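Washing a fleece blanket without making it rough

Pushpa Ahuja
Hello everyone. I moved to Justotbridge in November and the water here is very hard. My fleece blanket was soft when I bought it, but after some washes it feels like an old towel. I wash at 40 with normal powder and softener. Is it possible to get the softness back, or must I buy a new one?

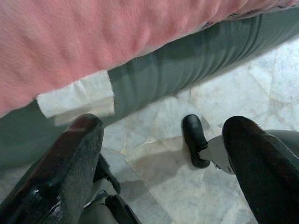
I should add that I have no tumble dryer. Everything dries on a rack in the hall, and it takes until the next evening.

Umesh Tiwari
I had the same trouble. Please stop the softener first — it leaves a layer on the fibres. Wash at 30 with a small amount of liquid, then do a second rinse with no product. Keep the spin at 1000 or less, and do not put towels in the same load, they leave fluff everywhere.

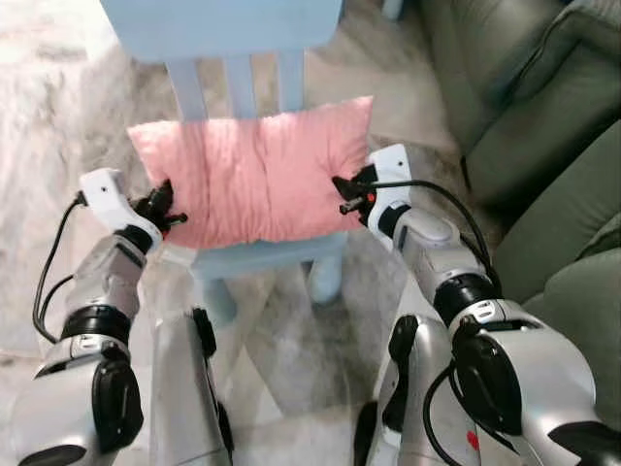
When it is nearly dry, shake it hard and brush it in one direction with a soft clothes brush. My blanket needed 2 washes before I felt a difference. It did not become like new, but it is pleasant again. Cushion covers can be done the same way, only take out the inside first.

Simard
just buy another one, they are cheap in Fitstead

Pushpa Ahuja
Thank you Umesh, I will try the extra rinse tonight. Simard, I like this one.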